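Thursday, late, at the Hamdan workshop

Both grippers running at last, and I spent most of the evening putting books on shelves with them like a very slow librarian.

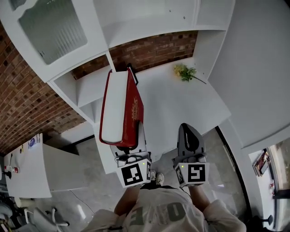 My sister, when I rang her on the way home, wanted to know why on earth I'd build two hands to hold in my own two hands, and couldn't I build the arm first like a sensible person? I did my best. The arm has to learn from something, I told her, and it may as well learn from me, and if the fingers I carry are the same as the fingers it will wear someday then whatever I do with them ought to carry over. She said it sounded like teaching a dog to swim by getting in the pond yourself. I've been turning that over ever since and I think she has it about right.

The thick red book is the one I keep going back to. It's heavy enough to be honest with me about the grip. Last week, with the old springs, it would twist in the fingers the moment I tipped it up toward the shelf, and I'd end up nudging it in with my knee, which no robot of mine is going to be able to do! The new springs came from Brerkico in a bag of 12 and I've used four. Much better, though my left thumb is sore tonight and I suspect I went a size too stiff.

The yellow flowers are another matter. The stem is so thin that the fingers close on it and I can't feel a thing – it might be there, it might not. I want to try a strip of something soft along the inside, maybe the rubber left over from the Brekamlow bench.

I did 37 tries that I'd call good and lost count of the ones I wouldn't. At this rate the 3000 I wrote so cheerfully on the first page of this notebook will take me well past May, but I knew that when I wrote it, more or less, and I do like the evenings there.

Cables still need sorting. I stepped over the same one all night and kept meaning to tape it down. Tape, then, and the softer springs, and ask at Caltaslow whether they sell the rubber by the foot.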